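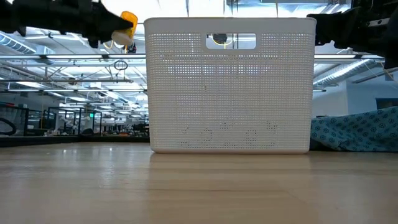 Cell Plallus on Monday. Left arm holding one of the small yellow and white pieces, right arm waiting on its side of the basket.

Some of you asked how we keep a two-arm cell running when the work is only tidying things into a basket. I will write it in pieces, between other tasks.

First, the fingers. Before every shift I wipe them with a cloth and a little alcohol, then I close them on a strip of paper and pull. If the paper slides on one side, the finger is worn or the screw is loose. Mostly it is the screw.

We had one bad week in May. The left arm dropped small objects always at the same height, just before the rim. I changed the pads, I changed the grip force, nothing. The fault was a cable clip at the wrist. When the arm turned over the basket, the cable pulled the connector a little and the gripper lost its signal for a moment.

So now there is a rule for cables. Leave enough slack for the full turn of the wrist, and then check the turn by hand, power off, with your own eyes. Do not trust the drawing. The drawing for our cell shows a wrist which never goes past 80 degrees.

The orange cable on the right arm hangs lower than I like. It is on my list. I want to move the clip one joint up, but for that I must take off the cover, and the cover has 12 screws of two different lengths. Please, if you design covers, use one length.

About the basket. It is a normal household one, white plastic, with many small square holes. Light baskets move when a finger touches the rim, and then all your taught positions are wrong by a few millimeters. We tried tape, and it left glue on the table. Now we check the position at the start of every run and we accept that it walks.

The table is shiny, and this gave us more trouble than the basket. The ceiling lamps reflect in it. In the afternoon test the software from Inora saw an "object" where there was only a reflection. I lowered the exposure and it became better, but not perfect. A matte cover is ordered.

Calibration: we do both arms together, every 2000 cycles or after any crash, also the small crash which "was nothing". It takes 15 minutes when all is well. The colleagues at the Pendik site do it once a week by calendar. I think counting cycles is more fair to the machine, but they have fewer stops than us, so maybe I should be quiet.

The cloth is the hardest item for me. With a hard object you know where the fingers will stop. With cloth they close almost completely, and if the pads are not parallel it slips out on one corner. I set the closing speed lower for cloth and keep it in a separate profile, named Tamiru, so that no one mixes it with the other one.

Somebody mixed it with the other one already — it was me.

Spare parts in the drawer of this cell: two pairs of pads, one wrist connector, clips in both sizes, the short and long cover screws in separate bags. I would add a second connector, the delivery is slow in summer.

Tomorrow the clip on the right arm, if I find the small hex key. July 2018, and we still have only one of them for the whole row.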